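プロダクト基礎演習B　配布プリント
卓上に立つもの　筒と裾の回

2021年6月19日配布。前回の続きから。欠席した人は前回のプリント(把手と口)を先に読んでおくこと。今日の話はあれが頭に入ってる前提です。

持ち物　ノギス、スケール、ケント紙、カッター、はかり(台所用で可)、家にある「立っているもの」一点。
一点は何でもいい。花瓶、ろうそく立て、漏斗を伏せたもの、ペン立て、電気スタンドの脚だけ、など。ガラスは布で巻いて持ってくる。

まず用語の整理

筒部　上の細いところ。まっすぐでも、少しテーパーがついていてもここでは筒と呼ぶ。
口　筒の上端の縁。開いているか、ふさがっているか。
裾　下に向かって広がっていく部分。円錐形のもの、ラッパ形のもの、段になっているもの。
接地面　机に触れているところ。底面とは別。底面が大きくても、触れているのは外周の輪だけというのが多い。
首　筒から裾へ移るところ。いちばん図面が雑になる箇所。毎年ここで減点。

「台座」という言葉は使わない。台座は上に別の物が載る場合の言い方で、筒と裾が一体になっているものにはしっくりこない。英語の資料だと base で全部済んでしまうので、訳すときに注意。

なぜ裾を広げるか

倒れにくいから。で終わらせない。倒れにくいにも種類がある。

一　傾けても戻る
二　押しても倒れない(滑る)
三　ぶつかられても倒れない
四　倒れても困らない

前回のレポート、一と二がごっちゃの人が多かった。計算式が違うので分けること。

一について。物を傾けていって、重心がちょうど接地外周の真上に来たところが限界。それを越えると倒れる。接地半径を r、重心の高さを g とすると、限界の角度は r÷g のアークタンジェント。r が大きいほど、g が低いほど有利。質量は関係ない。ここ大事。重ければ倒れにくい、は一については間違い。発泡でつくっても鉄でつくっても、形が同じで中身が一様なら限界の角度は同じ。

例　接地半径40ミリ、重心高さ37ミリなら、四十五度をちょっと超えるところまで戻ってくる。卓上のものとしてはかなり粘る。

二について。横から力 F で押す。押す高さを h、物の重さを W とする。倒れ始める条件は F×h が W×r を超えたとき。つまり F が W×r÷h を超えたとき。今度は重さが効く。
いっぽう滑り始める条件は、F が摩擦係数×W を超えたとき。
どちらが先に来るか。摩擦係数と r÷h を比べればいい。
摩擦係数のほうが小さい　→　先に滑る
r÷h のほうが小さい　→　先に倒れる

例　重さ100グラム、接地半径40ミリ、高さ100ミリのところを押す。倒れ始めるのは40グラム重。r÷h は五分の二。机との摩擦係数がこれより小さければ滑って逃げる。大きければ倒れる。
高さを半分にすれば倒すのに倍の力が要る。低いところを押すとたいてい滑る。裾の立ち上がりを押しているかぎり、まず倒れない。

(式だけ覚えても意味ないので自分の物でやる。後半の演習)

三はもう少しややこしい。腕が当たる、本が当たる。瞬間的な力なので上の式そのままでは使えない。今日は扱わない。感覚としては、軽いものは飛ぶ、重いものは残る、背が高くて軽いものが最悪、くらいでよし。

四は設計の態度の話。倒れても割れない、こぼれない、転がっていかない。円錐の裾がついた物は横倒しになると弧を描いて転がる。自分の裾の頂点を中心にぐるっと回って、わりと近くで止まる。まっすぐな筒は机の端まで行く。これは裾を付ける隠れた利点で、以外に忘れられている。

重心はどこにあるか

中身の詰まった円錐　底から高さの四分の一
中空で側面だけの円錐(厚み一様、底なし)　底から高さの三分の一
まっすぐな筒　高さの半分

円錐台だともう少し上がる。頂点側を切り落としたぶん軽くなるから下がると思いがちだが、「底から何割か」で考えると半分のほうへ近づいていく。切れば切るほど筒に近づくので当たり前。ただし高さ自体は縮んでいるので、ミリで測れば下がる。割合の話とミリの話を混ぜないこと。

筒＋裾の場合は、それぞれの重さと重心高さをかけて足して、全体の重さで割る。筒の重心高さは机から測る。筒の下端から測って足し忘れる人がいる。毎年いる。

中空か、詰まっているか。見ただけではわからない。口が開いていて中が暗いと、底まで抜けているように見えるけど、途中で止まっていることもよくある。割り箸を入れて測る。はかりに載せる。体積を概算して材料の密度と比べる。この順。

水を入れる器の場合。空のときと入れたときで重心が動く。裾の中まで水が入る形なら、最初のうちは重心が下がる。細い筒まで水が来ると上がってくる。花瓶が満水のときにいちばん不安定、ということがありうる。花を挿すとさらに上がる。花は片側に傾くので重心が横にもずれる。花瓶を持ってきた人は空、半分、満水の三通りでやること。

首のつくりかた

三種類ある。
・角で折れる(筒と円錐がそのまま交わる)
・小さい丸みでつなぐ
・全体がひとつづきの曲線

角で折れるのは紙や板金の形。つくりやすい。線が見えるので、筒の径と裾の始まりがはっきりする。反面、掃除しにくい、折れ目に応力が集まる、成形品だと白くなる。
小さい丸みは無難。樹脂の成形ならまずこれ。丸みの半径を肉厚より小さくしない。
ひとつづきの曲線は、きれいだけど寸法の基準がなくなる。どこまでが筒でどこからが裾か言えない。図面に書くときは高さごとの直径を表にする。曲線を目で描いて「なめらかに」と注記するのは不可。

名前の出てくる資料三点、先週まわした封筒の中身。
Jetano のカタログ(卓上照明)　角で折れるタイプがほとんど。裾の角度が全部そろっている。シリーズで型を使いまわしてるから、と推測。
Tromateo の花器　曲線。首がものすごく細い。展示ではきれいだが、洗うブラシが入らないのでは。各自どう思うか余白に書く。
Karamanlidis の燭台の図版　段つき。旋盤でつくる形の代表。段は飾りに見えて、手の掛かりになっている。

封筒はまだ戻ってきていません。持っている人、来週までに返却してくだい。コピー一部しかないです。

裾の角度

立ち気味の裾(机に対して急)　場所を取らない、筒の延長に見える、軽い印象。
寝た裾　安定、ただし場所を取る。ほこりが載る。裾の上に物を置かれる。クリップとか消しゴムとか。
中間がいちばん多い。つまらないけど使いやすい。

寝た裾は縁が薄くなりがち。薄い縁は机に吸いつくみたいに見えて美しいが、欠ける。厚みを残すか、縁を少し折り返すか、一段立ち上げてから傾斜を始めるか。三案とも断面図で描き分ける練習をしておく。小テストに出します。

持ち上げ方も角度で変わる。急な裾は手のひらで挟める。寝た裾は挟もうとすると指が上へ滑るので、けっきょく筒を持つ。筒を持つと重い裾が振り子になる。口の縁に指をかける人もいる。
持ってきた物を、何も考えずに三回持ち上げて、指がどこに来たかメモ。三回とも同じ場所ならその形はよく伝わっている形。
そのあと、押して動かすときの手の位置も。持つ位置と押す位置は違うことが多い。机の上で十センチずらすだけなのに、わざわざ持ち上げるか、裾をすっと押すか。布を敷いた机だと押さない。

机のほうの話

物ばかり見てないで机も見る。

接地面と天板の組み合わせで、滑る・滑らない・鳴る・傷つく、が決まる。
木目の天板といっても中身はいろいろ。無垢、突板、化粧板、シート。木目模様がついているだけの表面はだいたい滑らか。無垢のオイル仕上げは目の方向で滑り方が違うことがある。目に沿う向きと横切る向き、両方で測る。差がなければ「差なし」と書けばいい。差が出るまでやり直さないこと。

摩擦係数の簡単な測り方。板に物を載せて、板の片側をゆっくり持ち上げる。滑り出した角度のタンジェントが静止摩擦係数。滑る前に倒れたら測れてない。そのときは物を寝かせるか、同じ材料の切れ端で測る。倒れたということは r÷g が摩擦係数より小さいということなので、それ自体データ。捨てない。

ゴム足を付けると滑らなくなる。滑らなくなるということは、さっきの二の話で「先に倒れる」側へ寄るということ。背の高い物にゴム足を付けて倒れやすくしてしまう例、製品でもある。フェルトは逆。滑る。床の上の重い家具ならいいが、卓上では動きすぎる。

接地は輪にする。面全体で触れさせるとがたつく。底をわずかにへこませて外周だけで立たせる。三点の足はぜったいにがたつかないが、倒れる限界は足と足を結ぶ線で決まるので、同じ外径の輪より不利。これは図を描けばすぐわかる。正三角形を円に内接させて、中心から辺までの距離を見る。半径の半分しかない。

仕上げと見え方

つや消しの黒。学生作品でやたら多い。理由はわかる、粗が隠れる。
光らないので曲面の継ぎ目がわからない。首の処理が下手でもばれにくい。そのかわり面の傾きも読みにくくなる。円錐なのかラッパ形なのか、離れて見るとほとんど区別がつかない。輪郭線だけで見られると思っておく。輪郭がすべて。
細かいざらつきを残すと指紋は目立たない。ただし白っぽいほこりと、机とこすれた跡は目立つ。特に裾の縁。

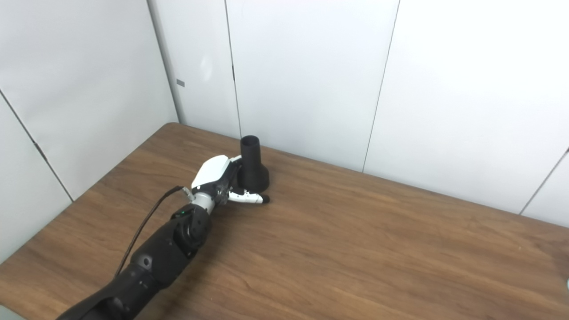 輪郭で見られるなら、口の縁の処理が効いてくる。まっすぐ切りっぱなしか、わずかに外へ返すか、内側だけ面を取るか。外から見た線を変えたくないときは内側だけ。内側の面取りは、上から物を差すときの案内にもなる。ペン、ろうそく、花の茎、全部同じ。

色の濃い物を中間の明るさの木目の上に置くと、裾の縁がくっきり出る。歪みもくっきり出る。楕円に歪んでいるのがいちばん目立つのは、少し上から斜めに見たとき。講評はその高さの目線でやります。真横から見て完璧でも、斜めで落ちる人がいる。

明るい色の場合は逆に、影が輪郭をつくる。縁が浮いていると影の線が一本入って、物が机から離れて見える。浮かせるつもりなら意図して浮かせる。うっかり浮いているのはだめ。

磨きの順番。樹脂も木も、荒い番手から順に上げて、つや消しなら中くらいで止める。1,000番までやると、ものによってはつやが出はじめるので注意。塗装前の下地としては十分すぎる。番手を飛ばさない。首の内側(へこんだ側)は紙やすりを丸棒に巻く。指でやると波打つ。

演習一　測る(授業内)

二人組。相手の物を測る。自分のを測ると甘くなる。

記入欄
・全高
・口の外径、内径
・首の高さ(机から)、首の外径
・接地外径
・裾の傾き(机に対する角度)
・重さ
・口の中の深さ
・接地のしかた(輪、面、点)
・首の種類

重心の測り方。横にして細い棒の上に載せ、釣り合う位置を探す。裾があるので軸が傾くが、傾いたままでいいから釣り合い点に鉛筆で印。少し持ち上げて軸を水平にしてもう一回。二つの印がずれたら水平のほうを採る。鉛筆がいやな物はマスキングテープの上から。

そのあと倒す。布の上で。ガラスと陶器は計算だけにする。
ゆっくり傾けて、手を離して戻るか倒れるかの境目を探す。分度器を後ろに立てて読む。計算値と比べる。だいたい計算より少し小さく出る。接地の縁が丸まっていると、実際の支点が外径より内側に来るため。差が大きすぎるときは g の測り間違いを疑う。

演習二　紙でつくる(授業内〜宿題)

ケント紙で筒＋円錐台。角で折れるタイプ。

円錐台の展開図
下の半径を a、上の半径を b、斜面の長さを s とする。
扇の外側の半径　s×a÷(a−b)
扇の内側の半径　s×b÷(a−b)
開く角度　360度×(a−b)÷s
のりしろは別に足す。

a−b がゼロに近いと半径がとんでもなく大きくなる。急すぎる裾は紙だと描けない。コンパスが足りなければ紐と画鋲。
s は斜面の長さ。高さじゃない。高さから出すときは三平方で。a−b と高さを二辺にして斜辺。ここを間違えると上下の径は合うのに背が低くなる。

手順
一　展開図を描く。線は細く。
二　切る。外側の弧から。内側の弧は紙が小さくなってからだと持ちにくいので、順番としては内側が先でもいい。どっちでもいいです。
三　丸める。いきなり貼らない。机の角でしごいて癖をつける。紙の目に逆らうと折れ筋が入る。
四　貼る。のりしろは裏。継ぎ目は筒の継ぎ目と反対側にそろえる。同じ側に重ねると重心が偏るし、見た目も悪い。
五　筒を裾に差す。筒の下端に切り込みを入れて開き、裾の内側に貼る。
六　接地の縁をやすりで平らにする。紙の縁でも平らにできる。やすりを机に置いて、物のほうを軽く回す。

紙だけだと軽すぎて、息で動く。おもりを入れて変化を見る。裾の内側に粘土。量を三段階変えて、限界の角度と、押して倒れるか滑るか。粘土はなるべく輪のように均等に。片寄せた場合もやってみると面白い、時間があれば。

材料の Fomelness のケント紙は教卓の左の棚。一人一枚。失敗した人は申し出る。黙って二枚取らない。

演習三　描く(宿題)

持ってきた物の断面図を実寸で。中心線を入れる。片側断面、片側外形。
見えない内側は、測った深さまでは実線、その先は破線にして「未確認」と書く。想像で底を閉じない。
首のところは二倍の部分拡大図をつける。

余白に、裾の角度を変えた案を二つ。ひとつは今より立てる、ひとつは今より寝かす。接地半径が変わるので、限界の角度も計算して添える。筒の径と全高は変えない。変えると比較にならない。

よくある間違い

・直径と半径。r は半径。ノギスで読むのは直径。
・グラムとミリを混ぜた式に単位をつけない。
・接地外径に裾の外径をそのまま書く。底がへこんでいたり縁が丸いと違う。薄く鉛筆の粉を机がわりの紙に広げて、物を置いて、付いたところを見ればわかる。
・「安定感がある」と「安定している」。前のは見え方、後のは計算。どっちも書いていいが見出しを分ける。
・重心が低いのに倒れやすいと書いてくる人。r を確認。

質問が出ていたもの(前の組)

裾の内側が空洞だと弱くないか　→　円錐の殻は縦の荷重にはかなり強い。弱いのは縁が外へ開くこと。縁に返しを一本入れるだけで変わる。紙なら輪を一枚貼る。

上に物を差したときの計算は　→　差した物も込みで重心を取り直す。長い物だと結果ががらっと変わる。ペン立てで空のときだけ計算しても意味ないですね。

四角い裾ではだめか　→　だめではない。倒れる向きで値が違うので、辺の向きと角の向きの両方を出す。弱いのは辺の向き。

裾を下でなく上にしたら　→　漏斗。立たない。立たせるための別の台が要る。それは次回の「受けるもの」でやります。

提出

断面図一枚、測定表一枚、紙模型一点、感想は要りません。
紙模型は箱に入れないで、名前を裾の内側に書いて棚へ。上に重ねない。
測定表は相手の名前も書く。

成績には紙模型の出来ばえより測定表と断面図の一致を見ます。図面の接地外径と表の接地外径が違っている、というのが前回かなりありました。出す前に見比べる。

参考に読むもの　2月の集中講義で配った「底と足」のプリント後半。とってない人はコピーするので言ってください。

次回　受けるもの。皿、漏斗、じょうご台。はかりと布はまた使うので持ってくること。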